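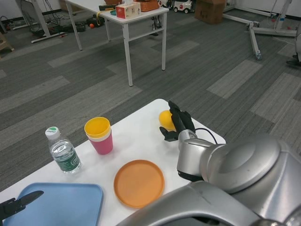
Griff nach dem gelben Ball: Roboterhand am Vorführtisch von Prulik in Uritz.

Uritz - Wie nimmt eine Maschine einen Ball in die Hand, ohne ihn wegzustoßen? Wer das schon immer wissen wollte, war beim offenen Nachmittag der Prulik Robotik im März genau richtig. Rund 90 Gäste kamen, darunter eine Schulklasse mit 16 Kindern, und viele blieben deutlich länger als geplant - was uns natürlich riesig gefreut hat!

Am Vorführtisch ging es ganz alltäglich zu, mit Teller, Bechern und Wasserflasche, denn mit solchen Dingen soll das System Nikomico später einmal im Haushalt umgehen. „Am schönsten sind für mich die Fragen der Kinder, auf die ich selbst erst einmal keine Antwort habe“, sagt Projektleiterin Jadwiga Kaczorowski, die am Nachmittag kaum zum Kaffeetrinken kam.

Ein herzlicher Dank geht an die Bäckerei Montoya für den Kuchen und an alle, die beim Aufbau geholfen haben. Der nächste offene Nachmittag ist für den Herbst vorgesehen, Beginn wieder um 14 Uhr. Schulklassen können sich schon jetzt bei uns anmelden.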